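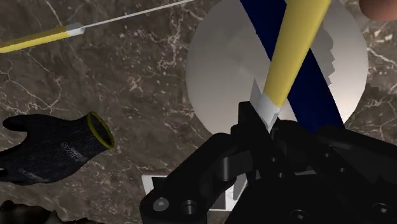
Bruvar Tabletop: Data Card and Equipment Planning Notes

Maintainer: Kartini Harahap
Last revised: 28 June 2022
Status: internal release, simulated data only

Summary

Bruvar Tabletop is a set of rendered manipulation episodes used to plan the purchase of a physical tabletop cell. Each episode places hand tools and household clutter on a flat surface and has a gripper pick up one target object. The wrist view is stored with the joint log. The results feed a parts list and a storage estimate, both kept in this repository under planning.

The set was made before any hardware was ordered. It should be read as an aid to budgeting. It is not a benchmark and no leaderboard is kept.

Contents

Episodes: 512
Surfaces: 10, including plain board, wood grain and dark brown marble with light veins
Gripper models: 2
Object groups: 7 (screwdrivers and similar tools, gloves, plates and discs, strips, boxes, soft items, mixed clutter)
Per episode: wrist video, joint positions, gripper opening, contact flag, object poses, outcome label

Object poses are given in the base frame, in meters and radians. The contact flag comes from the physics engine and has no counterpart on the candidate hardware unless a finger sensor is bought. See Open items.

What the set is used for

Choosing a gripper. The two models differ in bulk. The larger one, the black linkage type, covers much of the lower part of the wrist view when it closes on a handle. In crowded layouts, such as a yellow-handled tool held in front of a white disc with a glove and a second tool close by, objects near the fingers are partly hidden. Buyers should budget for a fixed overhead camera if this gripper is chosen. The slimmer model hides less but its rated load is lower, and the heaviest items in the parts list leave it little margin.

Choosing a work surface. Veined and strongly patterned tops make thin white metal parts harder to segment. The plain board gave cleaner masks in our tests. A matte top in a single color is specified in the draft order. No allowance is made for stone.

Sizing storage. Multiply the planned episode count by the per-episode size in planning/storage.csv. Raw joint logs are small and can be ignored. Video dominates. Keep one copy on local disk and one off site, and price both.

Budget lines

The draft budget is split into the lines below. Prices are in the quote folder and are not repeated in this file.

Arm and controller: quoted by Dretness. Includes base plate and emergency stop. Does not include freight.
Gripper: quoted by Zinon, both models, with spare fingertips listed as a separate item.
Cameras: one wrist unit, one overhead unit, mounts and cables.
Table and guarding: quoted by Kļaviņa. Lead time runs from receipt of drawings.
Compute: one workstation for logging. Training is done on existing machines and is charged elsewhere.
Objects: hand tools, gloves and household items. Buy duplicates of every graspable item at the start, as later batches may differ in color or finish.
Installation and risk assessment: a fixed fee, to be paid from the site budget.
Service: first year only. Renewal falls in February and must be entered in the following year's plan.

Fingertips are a consumable. Enter them as a yearly cost. The same applies to cables on the wrist, which flex in every episode.

Known limits

Rendered shadows sometimes have stepped, jagged outlines. Filter them before training an edge detector, or leave those episodes out.
Some object meshes are coarse. White metal sections can look faceted.
Small lettering on objects may be hard to read at the stored resolution. Do not use the set for text reading.
Gloves are modeled as rigid bodies. A grasp on a glove in simulation says nothing useful about how a real one will fold.
Friction values were set by hand and were not measured. Success rates should not be carried over to the purchase case.

Order of work

1. Freeze the object list.
2. Confirm reach and load against the Dretness drawing.
3. Select the gripper and order spares in the same purchase.
4. Send table drawings to Kļaviņa.
5. Book installation once the arm has a confirmed ship date.
6. Record a small real set on the same layouts and compare it with this one.

Step 3 blocks step 4. The table drawing depends on the length of the tool stack.

Open items

Finger force sensing is not in the current quote. Zinon has been asked for a price with and without it.
The overhead camera mount may need a ceiling fixing. Facilities has the drawing.
The larger gripper uses fasteners of more than one type. A driver set should be added to the tools line.
Freight and import duty are still blank in the summary sheet.

Access

Read access is open to all planning staff. Changes to the episode list go through Kartini Harahap. Changes to the budget sheet need a second reviewer. Cite the release tag in any purchase request that relies on these files.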